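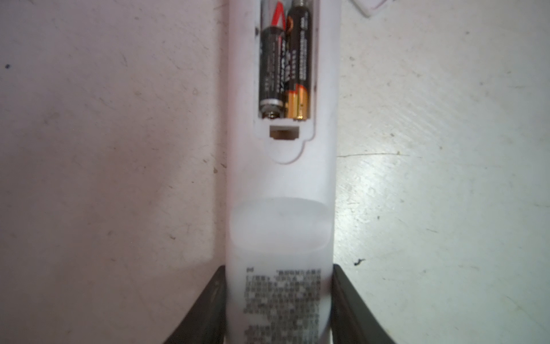

Figure 3. Dos d'une télécommande blanche, compartiment ouvert : deux piles AA disposées tête-bêche, ressort de contact visible à l'extrémité inférieure de la pile de gauche.

3.2. Le compartiment à piles comme unité d'analyse

Le compartiment à deux piles AA constitue la forme la plus répandue dans le corpus Hakdale. Il associe quatre éléments : un logement rectangulaire, un rebord qui en délimite le contour, des contacts métalliques aux deux extrémités et un couvercle amovible. Le couvercle est traité séparément (section 3.4), car son retrait et sa remise en place relèvent de gestes distincts de ceux qui concernent les piles. Dans l'exemplaire de la figure 3, le contour du logement se prolonge sous les piles par un lobe arrondi où est moulée une petite fente rectangulaire, que nous interprétons comme le logement du loquet.

La disposition tête-bêche répond au montage en série des deux éléments. Elle impose à l'utilisateur deux décisions d'orientation au lieu d'une, et ces décisions ne sont pas indépendantes : une fois la première pile posée, l'orientation de la seconde est déterminée. Dönmez et Yazıcı ont proposé de parler de « contrainte héritée ». Nous reprenons le terme, en le limitant aux logements dont les deux emplacements sont visibles simultanément. Lorsque les piles sont placées bout à bout dans un tube, la première est masquée par la seconde et la vérification visuelle devient impossible sans démontage.

Le ressort hélicoïdal remplit deux fonctions. Il assure le contact électrique avec le pôle négatif et il exerce sur la pile une poussée axiale qui la maintient contre la borne opposée. Pour l'insertion, il s'ensuit un ordre préférentiel : l'extrémité plate est d'abord appuyée contre le ressort, puis le pôle positif est abaissé dans le logement. L'ordre inverse reste possible, mais il oblige à comprimer le ressort par le côté, avec un risque de déformation des spires. Dans les notices dépouillées pour l'étude, l'ordre n'est précisé que de façon irrégulière. Celle de la série Zultirix le mentionne dans une note de bas de page ; celle de la série Rokari se contente d'un schéma de polarité.

3.3. Plan de travail et environnement visuel

Les gestes ont été étudiés sur un plan horizontal blanc, dégagé avant chaque séquence puis garni des objets requis. Le choix du blanc répond à une exigence de contraste pour les piles à corps sombre ; il est en revanche défavorable aux coques blanches, dont les arêtes se confondent avec le support lorsque l'éclairage est diffus.
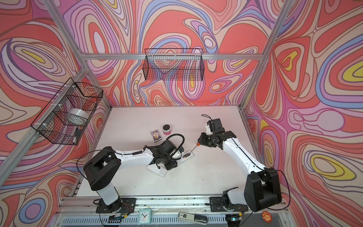 L'environnement visuel immédiat a fait l'objet d'un traitement inverse. Les parois sont revêtues d'un papier peint à motifs ondoyants, où dominent le rouge corail, le rose saumon, la lavande et le bleu pervenche, avec de petites zones jaunes. Un tel fond ne présente ni ligne droite étendue ni répétition serrée, et le contour d'un objet levé au-dessus du plan ne peut y être confondu avec celui d'un meuble ou d'une plinthe. Altıntaş avait d'abord retenu un gris uni, abandonné en juillet : les ombres portées y prenaient, sur certains relevés, l'apparence d'objets.

Le rangement mural se limite à des paniers en treillis métallique noir. Le treillis a été préféré aux bacs pleins pour une raison pratique, le contenu restant lisible sans qu'il faille décrocher le panier. Les consommables y sont placés de préférence au plan, dont la surface utile est réservée aux pièces manipulées et à leur emballage.

3.4. Encombrement et pièces dispersées

Une pile AA est un cylindre et roule dès que le support s'écarte de l'horizontale. Sur un plan encombré, cette propriété est partiellement neutralisée par les objets voisins, qui font office de butées. Nous avons donc distingué deux conditions. Dans la première, dite « ordonnée », le plan ne porte que la télécommande, le couvercle et les piles. Dans la seconde, dite « domestique », s'y ajoutent des objets sans rapport avec la tâche, comme on en trouve sur une table de salon ou dans un tiroir renversé : boîtes en carton, récipients, outils, petites pièces de plastique.

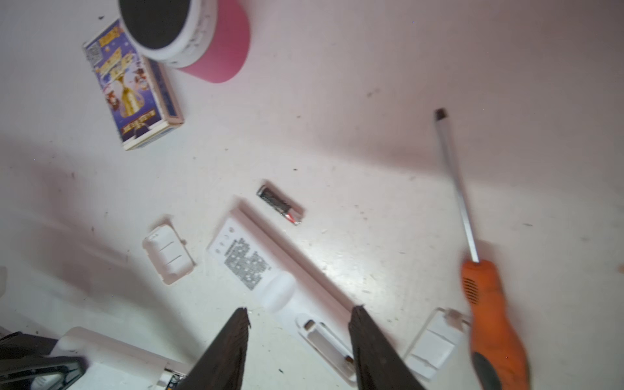

La condition domestique introduit des difficultés de trois ordres. Les objets hauts projettent une ombre large qui réduit le contraste des piles sombres. Les emballages imprimés, par la densité de leurs illustrations, attirent la recherche visuelle vers des zones sans intérêt pour la tâche. Enfin, les pièces blanches posées sur le plan blanc sont repérées tardivement ; c'est le cas du couvercle, dont la face externe lisse n'offre guère de relief. Dağdelen suggère de le poser systématiquement face interne vers le haut, les nervures et la languette devenant alors des indices de position. La consigne a été adoptée pour 14 séquences, puis supprimée, car elle modifiait le geste de saisie que l'on cherchait à caractériser.

Le codage de l'état du plan a été effectué indépendamment par Hacer Yazıcı et Alper Yazıcı. Chaque objet reçoit l'une des neuf étiquettes de la grille Avcı, qui sépare notamment « pièce active », « pièce en attente » et « objet tiers ». Une pile isolée sur le plan est codée « en attente » si un emplacement du logement est libre, et « objet tiers » dans le cas contraire. La règle est arbitraire mais elle évite de prêter une intention à partir d'une image fixe. Les séquences comptent jusqu'à 1250 relevés.

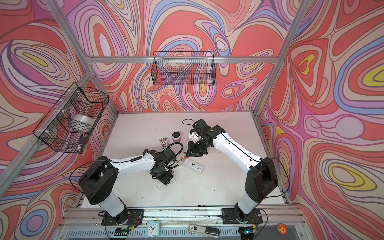 La principale source de désaccord entre les codeurs a été le statut des petits objets blancs situés au centre du plan. Vus en biais, depuis le bord, ils se réduisent souvent à une tache claire sans contour exploitable ; vus de près, leur forme devient discernable. Il a été convenu de ne leur attribuer une étiquette définitive qu'après confrontation des deux points de vue, et de conserver à défaut la mention « petit objet blanc ». Cette mention subsiste dans le jeu final et ne doit pas être lue comme un synonyme de « couvercle ».

Les différences de marquage entre piles ont également été consignées. Une bague colorée ou métallique près d'une extrémité facilite la reconnaissance du sens de la pile, à condition que les deux exemplaires soient du même modèle. Avec des modèles dépareillés, la bague perd sa valeur d'indice et l'utilisateur doit revenir à la forme des pôles. La section 4 examine séparément les paires homogènes et les paires mixtes.

Commentaires (3)

M. T. : La grille Avcı est-elle disponible en annexe ? Je ne la trouve pas dans la version d'octobre 2023.

lecteur_atelier : Sur mes télécommandes, c'est toujours la languette du couvercle qui lâche en premier, bien avant le ressort. Dommage que la section 3.4 passe si vite dessus.

Corinne B. : D'accord sur les paires dépareillées. Avez-vous regardé les logements AAA ? L'ordre d'insertion y est plus contraignant à mon avis.

Ce site utilise des cookies à des fins de mesure d'audience. Accepter | Refuser | Paramétrer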